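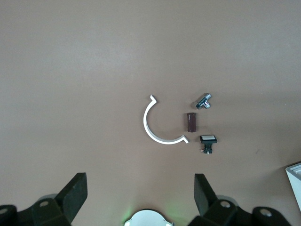 What size clip do I need for a garden tap line?
Measure the outside of the pipe with calipers and buy the clip to match. The size printed on the pipe is often the inside measurement, so it can steer you wrong.

Small Parts from the Shed Clear-out

Page updated May 9, 2021

We started sorting the fittings drawers at the Jurnthorpe shed in April. Most of it came from the old Conneely hardware stock, which had been tipped into ice cream tubs when the shop closed. 

White clip, C-shaped, with a bent tab at each end. Plastic. It sits with a small chrome T-shaped fitting and a short dark maroon-brown cylinder.

Clips like this go in drawer 142, next to the saddle clamps. Please keep the metric and imperial ones apart. The labels are on the front of each drawer, in colour, and the grey labels are imperial.

Chrome fittings are in the Karstead cabinet by the door. Check the thread before you take one home. Tees and elbows share a tray for now.

Anything we can't name goes in the Brindetti tin on the bench. If you recognise a part, write it on a tag and tie it on.

The shed is open to members on the first weekend of the month. Bring your own bags.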